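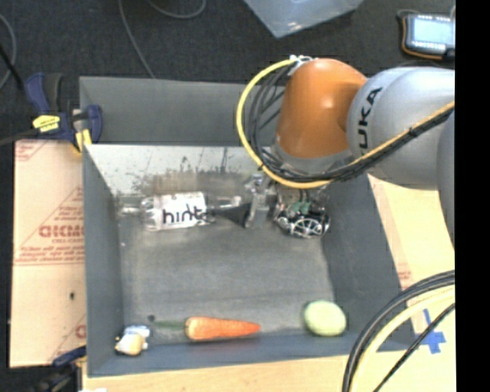

How Did Roman Soldiers Build a Camp Every Night?

Imagine walking all day in heavy sandals with your tent pole, your cooking pot and your grumpiest friend. You stop. You want dinner. Instead, someone hands you a shovel.

Welcome to the Roman army!

When a legion marched through enemy land, it usually dug itself a camp before bedtime. First came a ditch. The dirt from the ditch made a wall, and sharp wooden stakes went on top - not great for climbing over in a tunic.

Inside, the tents stood in neat rows. Eight men shared one tent, and Roman soldiers ate plenty of beans, so draw your own conclusions.

A group of 80 men was called a century, even though the word sounds like it should mean 100. Roman math was fine. Roman names were a bit lazy.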